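I want to write down what happened with the left arm before I forget the order of things. My colleagues say I remember faults like other people remember holidays, but this one took me so long that I already mix up some of the days.

For readers who are new to this blog: I work in a small lab in Hundon, where we have a bench with two arms for handling tasks. I take care of the bench. I didn't build it. Riaan Nkuna built it together with his brother Xolani, and they did it well, so please don't read this post as a complaint about them. The control software is called Sayce and it is our own. The cables we buy ready made from a supplier, Gravard, in the length we ask for. Remember the part about the length.

The fault looked like this. During a normal run, the left gripper would let go. It did not open quickly, as it does on a command. It became soft, the fingers moved apart a little, and whatever they held went down on the table. After a second or two the gripper was alive again and Sayce went on with the task as if everything was fine. The log had a short line saying that the gripper did not answer, then a line saying that it answered. Between these two lines the arm was still moving, holding nothing.

For a soft piece on a table this is only annoying. But we also use the same bench for handing parts from one arm to the other, and once the left gripper dropped a part in the middle of the exchange. The right arm closed on the finger of the left one and pulled. I was standing beside it with my hand near the stop button and I was still too slow. The finger was bent and we had to change it. Nabila Abdel Hamid, who is responsible for safety on our floor, asked me one question: "What if this was the moment when someone reached in to take the part?" I had no good answer, so we stopped all exchange work that same afternoon.

My first suspicion was the gripper motor. It is a small motor and it gets warm when it holds something for a long time. I thought it protected itself by switching off. I put a limit on the holding force and waited. Two quiet days, then three drops in one morning. So it was not this.

My second suspicion was the software, and here I lost most of the time. In Sayce we had changed how the messages are sent, in the same week when the first drop was noticed. This seemed to me a very strong proof. I went back to the old version and the drops continued. Then I told myself that perhaps the old version always had the problem and we did not see it. When you want to believe something, you can always find one more "perhaps". Myung-ja Moon read the message code with me line by line and she found two real mistakes, which I am thankful for. Neither of them had anything to do with the gripper.

The third thing I did was the thing I should have done first. I wrote a small script to save the position of all the joints every time the gripper stopped answering, and I let the bench run a very boring task: pick, lift, turn, put down, again and again, for 3,000 cycles. We kept everybody out of the enclosure during this. The gripper was lost 103 times.

When I put these positions in one plot, I felt a little ashamed. They were not spread over the whole movement. Almost all of them were in one place, when the left wrist is turned far toward the middle and the gripper reaches down. The right arm, doing the same movement in mirror, had no loss at all.

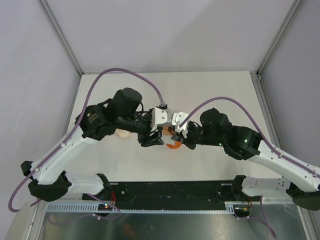

**Hundon, 10/11/2021**

I spent the whole Wednesday with the purple cable of the left arm. It goes up along the long white link, makes a high arch over the wrist motor and comes down again into the top of the white bracket at the gripper. On the right arm there is a cable of the same color, which also goes over its wrist motor. If you look quickly, you will say that both are the same. I had looked quickly for many weeks.

I moved the left arm by hand, slowly, with the power on and the torque off, and Khanyisile Sithole watched the messages on the screen. I went to the position from the plot. Nothing happened. I went there again, and then I turned the wrist a little more, only as much as the arm does for a moment before it slows down. "Gone," she said. I turned it back. "Here again." We repeated this until we were both sure, and then we changed places so that each of us could see the other side of it.

The cause was at the plug. In this position the arch has no more slack to give, and the cable pulls on the plug sideways. The plug does not come out. From the outside it even looks well seated. But one of the contacts inside had become wide from being pulled so many times, and with a side pull it opened. Then the gripper had no messages, and by its own rule it goes soft when it has no messages. It followed this rule correctly every time.

I measured both cables after we took them off. The left one was shorter. Not by much, a bit less than the width of my hand. I asked Riaan about it and he remembered at once. In January one cable was damaged during transport, and he took a spare from the drawer, from an older Gravard order. He tried all the movements that we used then and it was long enough. At that time we did not have any task where the left wrist turns so far in. I added this task myself, in the summer, and I never asked whether the cable could follow. So if somebody wants to know whose mistake it was, a good part of it was mine.

What we changed:

- New cables on both arms, cut to the same length and from the same order.
- A clip near the bracket, so that the pull goes into the clip before it goes into the plug.
- A limit in Sayce for the left wrist. It is a little smaller than what the new cable permits.
- When a gripper stops answering, both arms stop. They do not continue after it comes back. A person has to look and confirm.

The last one is the most important for me, and it made some discussion. Xolani was against it at first, because a long run in the night can now stand still until morning for one lost message. I understand him. But the fault was dangerous mainly through this automatic recovery. If the bench had stopped at the first lost message, we would have opened the plug in the first week. It recovered so politely that I saw only a few of the drops, and the others I found later in the old logs, where they had been waiting for somebody to read them. Nabila supported me and the change stayed.

There is also the question of the soft gripper. Is it right that a gripper goes soft when it loses the connection? For the fingers of a person, yes. For a heavy part held above the table, no. The Hakell manual for our gripper lets you choose: soft, or hold the last position. We left it at soft, and we wrote a weight limit on a paper at the bench. I am not fully satisfied with a paper. If you have solved this in a better way, with a spring or something mechanical, please write to me, I would like to read about it.

After the repair I ran the same boring task again, this time for 2,147 cycles, and then I had to give the bench back to the others. No loss. I know that this does not prove very much about a contact which can become wide slowly over months. Therefore I put a check in the calendar every 5 weeks: arm by hand into the far position, one person at the plug, one person at the screen. It takes less time than making coffee for everybody.

Khanyisile asked me to keep the old cable and I did. It is hanging on the hook next to my desk, with the bad plug at the bottom. When a new student comes, I give it to them together with a tester and ask them to find the fault. The first one, last week, measured it lying flat on the table and told me that the cable is good.

Exchange work starts again on Monday, with the speed at half. I will write the next post about the two mistakes that Myung-ja found in the message code, one of them is quite interesting if you like timers.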